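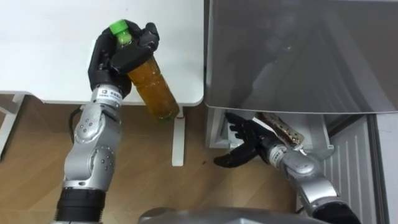
Photograph: Tritano Housing Association

Shared kitchens at Harahap House to reopen under new storage arrangements

May 30, 2023

Tritano Housing Association has confirmed that the shared kitchens at Harahap House will reopen to all residents in June, following the refitting of storage and the introduction of a common procedure for clearing tables at the end of each meal.

The new arrangements apply to all 12 kitchens in the building, which between them serve 70 residents. They cover bottled drinks, cooking oils, dry goods and cleaning products, and replace the separate house rules which individual floors had drawn up over several years.

Under the procedure, bottles are to be removed from the table once a meal has ended and returned to a drawer, compartment or shelf. The association's photograph shows a bottle of amber liquid with a bright green cap at a plain white table, with a white storage space standing open under a glossy dark grey panel.

Residents are asked to check that caps are fully closed before a bottle is put away. Bottles which fit standing up should be stored upright. Those which are too tall for a drawer may be placed in the lower cupboards, where one shelf in each kitchen has been raised for the purpose. Bottles should not be left on window sills, on top of appliances or on the floor beneath the tables.

The procedure was tested on the second floor under the title Clelar, the name the association has given to its wider programme of work on communal rooms. Residents on that floor kept a written record of items left out overnight, and their comments led to several changes in the final version. A proposal to label every drawer with the name of a resident was withdrawn. Drawers will instead be marked by type of contents, and personal food will be kept in the tall cupboards beside each kitchen door.

Drawer units have been supplied by Golico, which also provided replacement runners for existing units on the ground floor. The association has set aside 1,000 pounds from the current maintenance budget for further repairs to handles, hinges and shelf supports. Requests for repair should be made in writing at the ground floor office, giving the floor and the position of the unit.

Tables will continue to be wiped down by the last person to use them. Cloths are to be hung on the rail provided and not folded into drawers. Spillages on wooden flooring should be dried at once with the mop kept in the corridor store, and any lifting or staining of the boards should be reported to the office on the same day.

Unmarked bottles remain a matter of concern to the association. A liquid which has been moved from its original bottle into another must be labelled with its contents and the date on which it was transferred. Cleaning products may not be decanted into drinks bottles under any circumstances. Staff will remove unlabelled bottles found during inspection and hold them at the office for 7 days, after which they will be disposed of.

Inspections will take place monthly. A notice will be displayed on each floor before an inspection is carried out, and residents are welcome to attend. The findings will be sent to floor representatives and will not be posted in the kitchens.

Copies of the full procedure, including a large print version, may be collected from the office. Residents who require a drawer at a particular height, or who have difficulty opening the new units, are invited to contact the association before the reopening so that another space can be allocated. Comments on the arrangements will be accepted until the end of June, and a revised text will be issued to each floor if changes are agreed.

Home | News | Residents | Repairs | Buildings | Contact us | Search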